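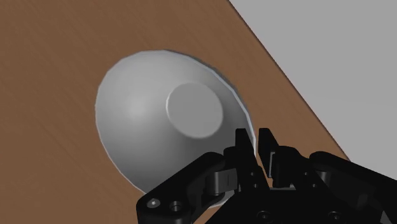
*Wrist view in the Plostora simulator: the fingers at the rim of an upturned bowl.*

I went to the Plostora open day in July, mainly to see whether their simulator is worth paying for before we buy a second arm. Pádraig Mac Carthaigh met us at the door and ran the demo. There were 3 sessions and I was in the last one.

The product is called Samuel. You pick a room, put objects on a table, choose an arm and a gripper, and drive it or let your own software drive it. Plostora sells it by the seat, with the room library as a separate charge. The first month can be cancelled.

The set-up screen is easy enough. Objects come out of a side menu and drop onto the table, and you can turn them over or leave them upright. Pádraig let two of us have a go with the hand controller. I found moving the arm simple and judging height hard, and I kept switching between the room view and the wrist view. Someone from Rollon said they had the same trouble in their trial and now leave both open on separate monitors. 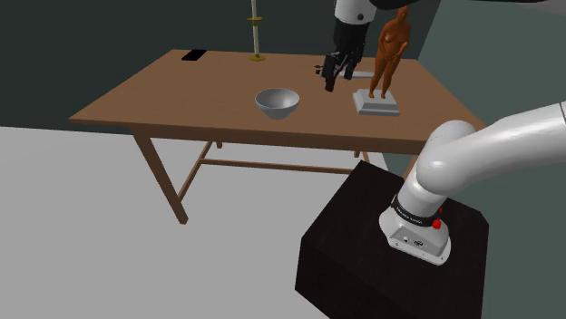 Changing the room takes longer than I'd like. We waited while it loaded, and the fan on the demo laptop was loud enough that people at the back asked for things to be repeated. Pádraig said a desktop machine copes better, but he didn't have one there to show us.

The part I had come for was the batch tool. You set up one task and ask for up to 1,000 variations, with the objects shifted and the light changed. The list of settings is long and the labels could be clearer. "Spread" and "scatter" are two different things, and I still couldn't tell you which is which. Results are saved as video plus a table of joint positions, and the table opened in our usual spreadsheet.
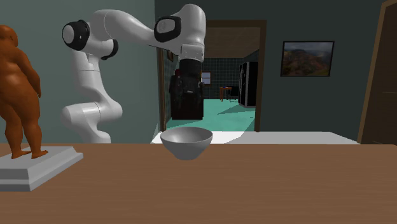 *Arm over the bowl, seen from the front of the table.*

Questions at the end were mostly about price and support. Support is by email, with a reply promised within 3 working days. Petier, the older package we use now, can be imported, though only the objects come across and the tasks have to be built again. For us that means 30 tasks.

I've asked for a trial seat. Parking is behind the building, and the entrance is on the canal side.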